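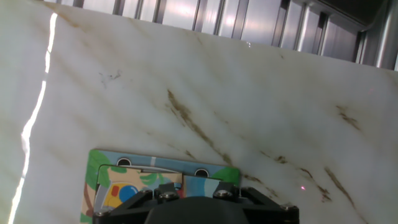
Uvville Marble-Look Panel, White with Brown Vein

I bought this panel to cover a worn worktable in the spare room, where the kids do their card games and I sort mail. The old top was scratched and stained, and sanding it was more work than I wanted. Bradley Wainwright had one from the same line on his desk, so I ordered the same pattern from Jiklow in February. It came in 4 days.

The color is good. The base is a creamy white with a little gray in it, and the veins are brown going toward olive. They run on a diagonal and they vary. One starts as a thin line and gets wide and speckled, others are short or broken up. From a few feet away it passes well enough. Close up you can tell it's a pattern, but I've seen worse at twice the price.

Glare is my main complaint. With a strong light on it you get a hard white streak, and the pattern next to it looks washed out. I moved my lamp to the back corner, which helped some. If you plan to read or draw on it, think about where your light is first.

Marks show. There is a small dark gray smudge on mine, with wispy edges, in one of the pale areas. Dish soap did nothing and I haven't tried anything stronger. On a darker pattern I doubt I would notice it. Illustrated cards are easy to pick out against it, particularly the ones with a blue border, and they slide a little when dealt. My daughter likes that. I don't.

Installation was easy. I set it on top without glue, and after 232 days it hasn't shifted or curled. The edges are plain and a bit sharp, so I ran fine sandpaper along the side where we sit.

I also looked at the Teshome version, which has gray veins and costs more. Nuria Jemal has that one and says it marks just as easily.

Pros: color, varied veining, simple to fit, stays flat.
Cons: glare, smudges show on the pale parts, sharp edges.

I'd buy it again for a table that gets light use. For a kitchen I would look for something with a matte finish.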